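隔墙有声：Noltden合租房的夜间声音与住户的睡眠
课程项目报告
作者：Sadia Siddiqui、Behrouz Safavi
七月

一、为什么想做这个题目

这个题目最早是在厨房里聊出来的。那时候我们俩刚搬进Delik街不久，还没习惯和别人共用一面墙、一条走廊和一台总在深夜开始脱水的洗衣机。有天早上Behrouz顶着两个黑眼圈煮咖啡，说昨晚楼上有人拖椅子拖到两点；我（Sadia）说我也醒了，可我听见的是有人关门，根本没注意到椅子。我们为此争了半天，最后发现两个人睡在相邻的房间里，记住的却是完全不同的夜晚。

后来选课程项目的时候，这件事就自然而然地冒了出来。老师建议我们做点“身边的、做得完的”，我们就想，不如认真听一听合租房的夜里到底有些什么声音，住在里面的人又是怎么听的。说实话一开始我们以为两个星期就能写完，事实证明我们太乐观了，光是说服邻居每天早上写几句话就费了不少口舌（还有不少饼干）。

这份报告主要想回答两件事：第一，夜里把人吵醒的，究竟是最响的声音，还是别的什么声音；第二，同一种声音，为什么有人抱怨，有人却说“习惯了，还挺安心的”。

二、我们是怎么做的

参加的一共有6户，都在Noltden，有的是老式砖房隔出来的套间，有的是新一点的学生公寓。住得最久的一位阿姨在同一层楼住过三任邻居，最短的一位同学连窗帘都还没装好。我们请大家每天早上起床后写“声音日记”，格式很随意，写一句也行，画个表情也行，只要写明大概几点醒过、听见了什么、当时是什么心情。

项目进行了2个月，最后收回352条日记。有些写得非常认真，连水管响的时候自己在做什么梦都交代了；有些只有“猫”一个字。我们都留着，分类的时候“猫”也单独算了一类，因为养猫的那一户确实每天凌晨都要被叫起来一次，而他们对此没有半句怨言，这一点后面还会说到。

除了日记，我们还在愿意配合的住户家里放了Virov录音器，放在床头柜或者书架上，只记录声音的大小和大致的高低，不保存谈话内容。这一条我们事先讲得很清楚，也请大家签了同意书。用之前我们在自己房间里试了一夜，结果第二天早上发现录得最清楚的是Behrouz的鼾声，他要求把这一段从附录里拿掉，我们照办了，不过正文里没有答应他不提。

访谈放在最后做，每户聊一次，大多在厨房或者客厅。我们准备了一张提纲，但基本上聊到一半就放到一边了，因为大家一说起邻居，话比提纲多得多。

三、最响的不一定最吵

先说录音器的结果。夜里最响的时刻，几乎都来自外面：垃圾车、偶尔经过的摩托车、雨点打在铁皮雨棚上。按我们原来的想法，这些应该就是日记里抱怨最多的东西，可是把日记和录音对照着看，垃圾车几乎没有人提。访谈里问起来，好几个人愣了一下才说：“哦，对，是有垃圾车。”

反过来，日记里出现得最频繁的是一些很小的声音：走廊里的脚步、钥匙在锁孔里转、隔壁的手机振动、有人压低了嗓子打电话。录音器上这些声音只是一点小小的起伏，有几次我们得把音量放大才找得到。可是当事人写下来的话，常常比写垃圾车的激动得多。

我们自己的理解是，外面的声音虽然大，但它有规律，也跟自己没有关系；门里门外的小声音却带着“有人”的意思。是谁回来了？他是不是要进来？一位住户说得很好，她说垃圾车是天气，脚步声是消息。我们很喜欢这句话，就抄在这里了。

从声音的高低来说，也有一点可以补充。700赫兹以下的闷响，比如洗衣机和楼上走动，日记里多半用“嗡”“咚”来形容，写的人往往说不清是从哪边来的；比这个高的声音，比如餐具、钥匙，大家一般能准确地指出是哪个房间。说不清来源的声音似乎更让人烦躁，因为连去敲谁的门都不知道。当然，我们只有几户人家的数据，这个说法只能算是一个猜测，希望以后有同学愿意接着做。

四、地面、门和那条走廊

聊天的时候，几乎每一户都会说到房子本身，所以我们加了这一节，虽然原来的计划里没有。

先说地面。Dhanial公寓的一位同学从铺硬地板的房间换到了铺地毯的房间，她说换完以后第一周反而睡得更差，因为脚步声变小了，她总觉得有人悄悄站在外面。过了一阵子才慢慢好起来。这件事对我们触动挺大，我们一直以为安静一点总是好的，没有想过突然的安静也需要适应。另一户的走廊没有地毯，大家自发养成了进门换软底拖鞋的习惯，门口的鞋架上永远挤得满满的，新来的人不用别人提醒，看一眼就明白了。

再说门。门大概是整个项目里被提到次数最多的一样东西。关门声是日记里的常客，可是关得响不响，和门的厚薄关系倒没那么大，更要紧的是最后那一下有没有人用手扶着。有一户在门框上贴了密封条，关门声小了，但门变得难关，有人赶时间的时候就会用力推，声音比原来还大，后来他们又把密封条撕掉了一半。也有人喜欢睡觉时把门留一条缝，说关严了会闷，听不见家里的动静心里不踏实；同住的人则恰好相反，门不关严就睡不着。他们商量的结果是前半夜留缝，后半夜关上，由起夜的那个人负责。

地毯与门框：

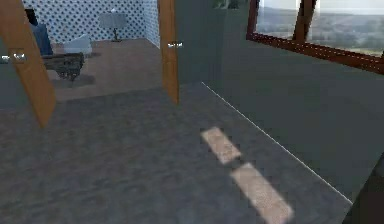
半开的深色木门：

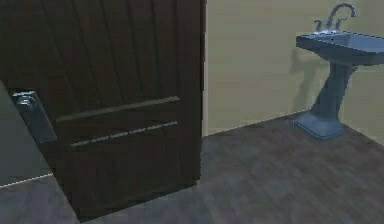

五、同一种声音，不同的耳朵

现在回到我们在厨房里争的那件事。为什么两个人隔着一面墙，记住的声音却不一样？

把日记按人整理以后，我们发现每个人都有自己特别“认得”的声音。Sadia小时候家里的大门很重，父亲上夜班，门一响就说明他平安到家了，所以她到现在听到关门还是会醒，醒了以后又很快睡着，并不觉得难受。Behrouz以前住的楼上有个学跳舞的小朋友，他对头顶上的动静就格外敏感，一点点拖椅子的声音都能让他从床上坐起来。写到这里我们俩都觉得有点好笑，原来那天早上争的是各自的童年。

养猫的那一户也是这样。凌晨的猫叫在录音器上相当尖利，可是日记里写的是“来叫我们起床了”“它饿了”。同样是这一户，对邻居家闹钟多响了几声却写了整整一段。我们问男主人有没有觉得不太公平，他想了想说，猫是自己人。

人和人熟不熟，影响也很明显。有两户住在同一层，原先互不认识，日记里彼此都是“隔壁那个人”。项目做到一半的时候，他们在楼下等快递时聊了几句，之后的日记里就变成了名字，语气也软了下来。录音器记下的音量并没有明显变化，变的是写日记的人。我们不敢说认识邻居就一定能睡好，但如果有人来问我们该先买耳塞还是先去打个招呼，我们大概会劝他两样都试试。

六、做得不够好的地方

第一，参加的人太少，而且大多是学生，作息本来就偏晚，拿来说明一般家庭的情况是不够的。我们原本还想找一户有小宝宝的人家，人家很客气地回绝了，说他们的夜里不需要再多一件事，我们完全理解。

第二，日记是早上写的，半夜醒来那一刻的感受，经过几个小时，多少会走样。有人是中午补写的，有人一口气补了三天的，我们虽然做了标记，分析的时候还是很难处理。如果重新来过，我们会在床边放一个只需要按一下的小按钮，醒了就按，早上再补充文字。

第三，录音器的位置没有统一。床头柜和书架离门的远近不一样，不同房间之间直接比较音量并不合适，所以前面凡是说到“响”和“不响”，都只在同一个房间里比。这个问题是录到一半才想起来的，当时两个人对着表格沉默了好一会儿。

七、给合租同学的一点小建议

写建议不在课程要求里，但是访谈的时候每户都问我们“所以呢，该怎么办”，不写几句有点过意不去。

洗衣机尽量晚饭前后开，实在要夜里洗，可以先把脱水那一步留到早上。关门的时候手扶到最后。新搬进来的头几周睡不好很正常，别急着怪房子，也别急着怪自己。夜里打电话最好离公用的墙远一点，压低嗓子有时候更引人去听。最后，如果某个声音反反复复让你心烦，又说不清从哪里来，不妨白天和室友一起找一找，我们自己就是这样找到那根碰着墙的水管的，垫了一小块旧毛巾就好了。

八、致谢

谢谢六户人家让我们打听他们的夜晚，谢谢他们早上还没完全清醒就肯拿起笔。谢谢老师在初稿上写了满满一页意见，其中“太啰嗦”出现了好几次，我们已经尽力改了。也要谢谢楼上拖椅子的那位邻居，后来我们上去敲了门，他很不好意思，给每条椅腿都穿上了毛线袜子，颜色还不一样。

相关项目报告
· 阳台上的小菜园：租房同学能种活什么
· Noltden旧书摊的周末
· 公共洗衣房里的等待时间
· 从食堂到厨房：第一年独立生活的饮食记录

联系我们 | 版权归报告作者所有，转载请先告知 | 返回顶部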